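December, dye bench, started 7:40 am

Third try at the walnut hull bath. Last two went muddy, Gladys thinks it's the tap water and she is probably right. Using rain water from the barrel this time, strained twice through muslin.

Hulls: 342 g, the dried ones from Kollham. Soaked overnight in the big enamel pot, brought up slow, held below a simmer for an hour. Smell is terrible, kept the window open.

Fiber: 27 g test skeins, the Paka wool, scoured yesterday. Sosina says the scour was too short. Water beaded on one skein so I put that one back in with more soap. 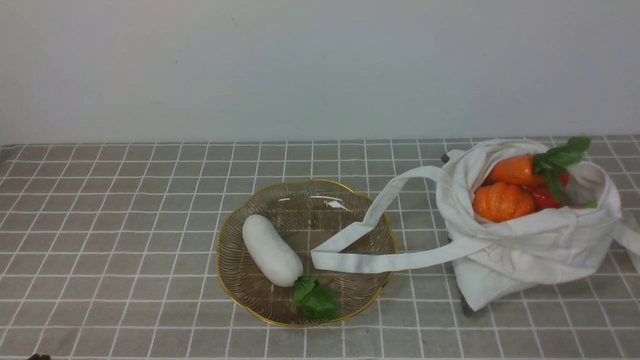
No mordant on A and B. Alum on C and D. Iron dip at the end for D only, and keep it SHORT, last time I went to answer the phone and it came out nearly black and felt like straw.

9:15 - A and B in. Color taking faster than last week, already a decent tan at ten minutes.

9:50 - C in. Thermometer reading jumpy, swapped for Bezawit's. Hers reads lower. Which one have we been trusting all month?? Check both in ice water before anybody writes down another temperture.

10:30 - pulled A. Warm brown, a bit pink in window light. Rinse ran clear on the third change. B stays in till after lunch to see if it goes deeper or just dull.
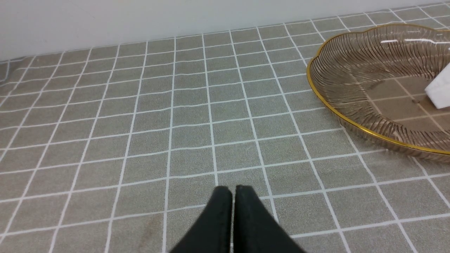
Gray grid cloth, late morning.

D: iron dip, two minutes by the clock. Good dark olive brown, still soft. Eugénie wants this one for the border yarn, will need roughly 1000 g of it so we have to order hulls again.

Exhaust bath saved in the lidded bucket, labeled. Do not pour out, Bereket wants it for the linen.

To do: light test strips on the south window, half coverd with card. Write up C, forgot to note when it came out.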